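Tildale Public Utilities Board
Minutes, regular meeting, July 2022

Present: H. Jang (chair), Cho, four members of the public. Quorum ok.

April minutes approved, one fix: Ernano Street, not Ernano Road.

Water dept. ownership. Long discussion. Jargate offer to lease the system for 40 years still on the table. Hwa-young Jang against, says rates would be out of our hands by year two. Cho wants to see the full numbers before saying anything either way. Letter from the union read aloud, also against. Petition handed in, 2,000 signatures, clerk to check.

Motion (Jang) to hold off any vote on the lease until the outside review is back. Cho seconded. Passed, no one opposed.

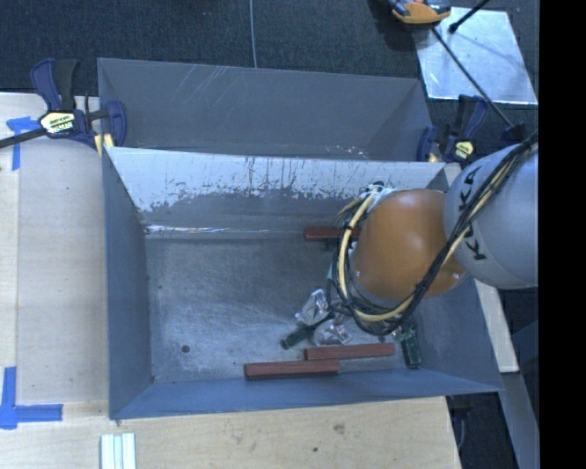

BUDGET AND STAFFING

Draft budget went around late, sorry. Overtime is up again, 16 open jobs and two more people leaving. Cho asked why the posts were frozen if the money was there. Clerk: freeze came from the council, not us. Jang to write to council and ask for it to be lifted, at least for the pump crews.

Reserve fund: leave alone for now. Cho would like a seperate line for pipe repair so it dosen't get lost under general. Agreed.

Public comment. Resident on Ernano Street, billed twice, clerk will call her. Another asked if a lease would mean layoffs. Jang said the offer only protects jobs for 4 years. Asked for that in writing, will go up with the meeting papers.

To do: letter to council (Jang), petition check (clerk), repair line in next draft (clerk).

Adjourned. Next meeting date to be posted.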